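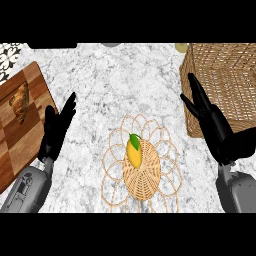
Grirnton Outdoor Club | Members' Board | Trips and Days Out

Thread: Jolitbridge canopy course, who's been?

HoiyanH
July 22, 2026
Has anyone done the new treetop course at Jolitbridge yet? I went Saturday with my sister and I'm still grinning. It's split into two loops, the short one through the pines near the parking lot and the long one that drops down over the creek and comes back up on the far bank. We did the long loop and it took us most of the morning (we let a couple of faster groups go by, the platforms are big enough for that). The last zip is 248 yards, straight over the water, and you land in a big pit of wood chips. I landed backward. Both times!

I'd love to get a club day going for September, once the school crowds thin out. They do a group rate if you have eight or more. Who's in?

mak_on_the_trail
In! Put me down for two. I did the short loop in the spring when it was the only part open and thought it was great fun even without the big zip. The net crossing near the end had me laughing so hard I had to stop and hang on.

JuiLinY
I'll be the grump. I went last month and thought the long loop was oversold. The zips are terrific, no argument, but there's a lot of standing on platforms in between. We waited at the creek crossing long enough for me to eat a sandwich. For what they charge I'd sooner drive up to Man Ridge and do the via ferrata, where you're moving the whole time.

HoiyanH
Jui-lin, what time did you start? We had the first slot and there was barely a line anywhere except the swing.

JuiLinY
Eleven thirty. So OK, that could be part of it. I still say the ridge is the better day.

tsang_y
Two different days out, surely? I love the ridge, but my knees and my twelve-year-old would both vote for Jolitbridge. She's done it twice now and wants her birthday there. The Tarzan rope on the long loop is the thing she talks about. You step off, there's a second where your stomach stays behind, and then you're in the cargo net with your face full of rope. Fantastic.

Couple of practical things for anyone going:
Gloves are included but the small sizes run out. Bring your own if you have small hands.
Closed shoes, and they do check. A guy ahead of us had to go back to his car.
Phones need to be zipped in a pocket or left in the lockers.

HiutungH
How bad is it for somebody who isn't great with heights? Asking for me. I can do a ladder and a fire tower if I don't look down through the steps.

mak_on_the_trail
Short loop, no question. The highest platform is much lower than on the long one and every crossing has an easy side and a hard side. You stay clipped in from the first ladder to the last. I took my dad, who won't go near a balcony, and he finished it and bought the T-shirt.

JuiLinY
I'd disagree a little there. The short loop starts with a wobbly log bridge right off the first ladder, and if you're nervous that's a rough way to begin. Ask to try the practice line by the hut first. They'll let you go back and forth on it as long as you want before your slot.

HiutungH
That helps a lot, thank you both. I'm going to try it. Put me down, and if I freeze on the log bridge you all have to sing to me.

tsang_y
We will absolutely sing.

vidow_walker
Is there anything there for people who'd rather stay on the ground? My wife wants to come along but won't climb.

HoiyanH
Yes! The creek trail runs right under the long loop, so she can walk along and wave at you (or heckle). It goes on past the weir to the Vidow side, where there's a picnic meadow. I think parking at the Vidow gate is free, but check that before you go. The main lot was 500 feet of solid cars by the time we left.

JuiLinY
The Vidow lot is free, I used it. There are 86 steps up from there to the check-in hut, which I know because I counted them out loud to annoy my brother.

HoiyanH
OK, that's me, my sister, Hui-mei plus one, Yen-ting and daughter, Hiu-tung, and vidow_walker on the ropes with his wife on the trail. That makes eight climbers already! Jui-lin, are you coming or are you going to sulk on the ridge?

JuiLinY
If you book the first slot, I'll come. And then we do the ridge the weekend after, and you all admit I was right.

HoiyanH
Deal on the first slot. I'm admitting nothing. I'll call Jolitbridge tomorrow to see which weekends they have open, and I'll post the dates here so people can pick.

tsang_y
Any weekend but the first one works for us.

mak_on_the_trail
Same here. I'll bring the spare gloves.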